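Section 8. Setting Up and Closing Down a Practice Bench

This section covers the Fleduvlow bench as supplied to suture classes: the table, the Dresten lamp, the drip tray and the supply drawer. For ordering and spare parts, see Section 13.

Before you start

Read the class card clipped to the drawer. It lists the supplies for the session and the name of the instructor. If the card is missing, ask Aarti Dhillon in the Mirmont supply office for a new one. Do not set up from memory, as the supply list changes from term to term.

Food and drink stay outside the room. Tie back long hair and remove rings.

Setting up the table

1. Roll the bench into place and press down both wheel locks. Push on the table edge with one hand. It should not move.

2. Turn the height knob until the table top is level with your elbows when you are seated. Tighten the knob by hand only.

3. Lay the drip tray flat with the lip facing you. Put one absorbent sheet in the tray, shiny side down.

4. Place the sharps box on the side of the hand you work with. Open the lid fully until it clicks.

Caution: Never place the sharps box on the floor or on a stool. Stop using it when the contents reach the fill line.

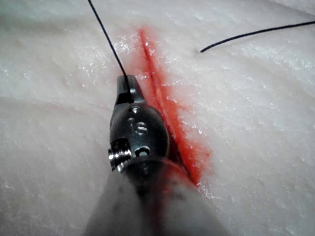 5. Set out gloves, gauze and thread from the supply drawer. Leave thread packets sealed until you are ready to use them. Opened packets are thrown away at the end of the session and may not go back in the drawer.

6. Write the lot number of the thread on the class card. It is printed on the end flap of the box.

Adjusting the lamp

1. Plug the lamp into the outlet under the table. Do not use an extension cord.

2. Swing the arm out and lower the lamp head to 50 cm above the tray.

3. Set the dial to 2. Higher settings are meant for large rooms with dark walls and will cause glare on shiny surfaces.

4. If you still see glare, tilt the lamp head away from you a little at a time. Moving the lamp higher does not help much.

Note: The lamp shuts off by itself after a long period without use. Press the dial once to turn it back on. If it shuts off during work, the vent on top is probably blocked with dust. Unplug it, let it cool, and wipe the vent with a dry cloth. 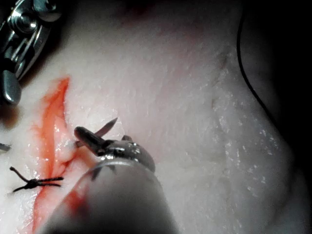 Closing down

1. Put all needles in the sharps box before you take off your gloves. Check the tray, the sheet and your sleeves.

2. Fold the absorbent sheet inward from the corners and put it in the lined bin.

3. Wash the tray in warm water with dish soap. Bleach will cloud the coating. Stand the tray on its long side to dry.

4. Wipe the table from the back edge to the front with the Singhal wipes. Leave the surface wet for as long as the wipe label says, then dry it with a paper towel. 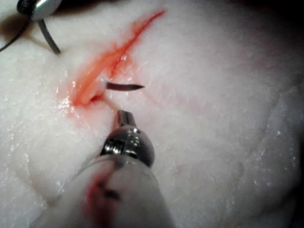

5. Turn off the lamp, fold the arm and unplug it. Wrap the cord loosely. A tight wrap will crack the cord near the plug.

6. Count the remaining thread packets and write the number on the class card.

7. Sign the card and leave it in the drawer.

Missing needles

If the needle count does not match the card, keep everyone seated and do not sweep. Use the magnet wand from the wall hook to check the floor under the bench. If the needle is still missing, block off the area with two chairs and call Archana Pal. The bench stays out of use until she has signed the card.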